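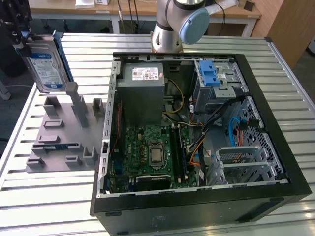
Folke Brekke wrote to say that a written procedure for pulling parts out of old desktops with an arm is a waste of paper, and that any cell with a decent risk assessment already has everything it needs. I disagree with the second half. I have read plenty of risk assessments. Most of them tell you what could go wrong in general and leave the person at the bench to guess what to do at 4 p.m. with a drive in the gripper and a fault on the screen.

So this is the procedure we use at Husis for taking a hard disk out of an opened tower and setting it down on a fixture. It borrows from the standards where the standards are useful. It doesn't make you compliant with anything, and be suspicious of any web page that says it will.

Before the arm gets power

Unplug the computer at the wall and at the supply. Press the front button once with the cord out. Then leave the power supply unit alone. It can hold a charge after unplugging, and removing or opening it is outside this procedure. I've seen work plans that list the supply as "safe after disconnection" with no source given. Cross that out if it's in yours.

Lay the tower on its side and take the side panel off by hand. Check that the case can't slide. A slatted metal table looks solid and has very little grip, so push the case hard with your palm from the side the arm will pull toward. If it moves, clamp it or put stops against it. Don't count on the weight of the machine.

Now the cables. This is where most demos cheat. Somebody dresses the cables beforehand, the arm does a lovely clean lift, and the video leaves out the dressing. If a person has to move the cables first, write that down as a manual step, with a name against it. Ours says:

Disconnect data and power from the drive by hand.
Move loose leads away from the drive cage and the path of the fingers.
Look for any cable that passes under or behind the drive.
Confirm that the drive latch or screws are released.

Setting the limits

Set the speed and the force limit before teaching any points. People do it the other way round, get the motion working, and then find that the reduced speed changes how the drive comes out of the cage. Then the limit gets raised "for now."

I won't give you a force figure. The numbers people copy from contact tables depend on the body region, the shape of what touches it and the type of contact, and a hard disk has corners. An arm sold as collaborative is not collaborative once it's carrying a metal box with edges. The assessment has to cover the arm, the gripper, the part and the fixture together. If your supplier's certificate covers only the arm, you have a certificate for the arm.

Check grip loss as well. Cut the power, or use whatever stop your cell has, with a scrap drive held over a padded surface, and see if the fingers keep hold. Do it before you believe the data sheet. Our Arness gripper kept hold on every try, and we still don't let anyone put a hand under it.

Running the lift

1. Close the fingers on the drive and wait. Watch for the case shifting.

2. Lift a short distance and pause. If a lead comes up with the drive, stop there. Do not tug it free while the arm is live, even if you've done it before.

3. Raise the drive clear of the case and of anything tall on the fixture plate before moving sideways. Posts and brackets get added to fixtures all the time, and the taught path doesn't know about them. Any new block means a new slow run.

4. Lower to the set-down position at reduced speed and open the fingers only when the drive is supported.

5. Write down anything odd, including the things that fixed themselves.

Quyên Vũ argues that step 2 is too slow for production, and she's right about the time. Her team at Wukereck dropped the pause and relies on force feedback to catch a snag. Maybe that works there. I'd want to see the log of missed snags before copying it, and so far I've been offered a slide.

What to keep on file

Keep the manual steps, the limits with the date they were last changed, and the stop test – 62 runs in our case, all with the same scrap drive, which I'd call a weak spot. Different drives have different labels, edges and add-on brackets, and a smooth label can slip where bare metal doesn't. We plan to repeat it in July with a mixed box.

Two people sign the sheet here, and one of them must not have programmed the cell. If Folke still thinks it's a waste of paper, he's welcome to be the second signature.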